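Nidix Rooms: report to Grodus on the first floor, July

The grant of 3238 pounds is now spent apart from a small sum held back for touching up. Work on the long room finished 2 weeks later than planned, mostly waiting for paint.

Walls and ceiling were done first, both in white. Zorkano serviced the air conditioning and left us a copy of the checks, which is with the invoices. The wooden floor was cleaned and kept as it was. We had priced a new covering and decided against it, and the money went on the lighting.

The room has been open to users from 9 in the morning since the start of the month. Bookings stand at 16, against a target of 20. Kwan-ho Mok keeps the sheet and will send it separately.

The ceiling lights are rectangular fluorescent panels set in a line down the room. The pipes stay on show, as boxing them in was outside the budget.

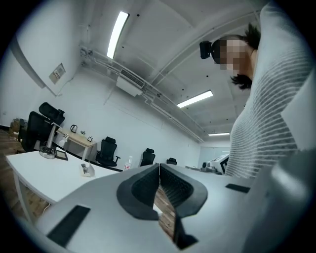
So-ying Wan replied to the draft that the far end still felt dim to her in the late afternoon, and asked that the light levels be measured before the last payment is signed off. We have agreed to this and will send the readings with the August accounts.

Tarek Haddad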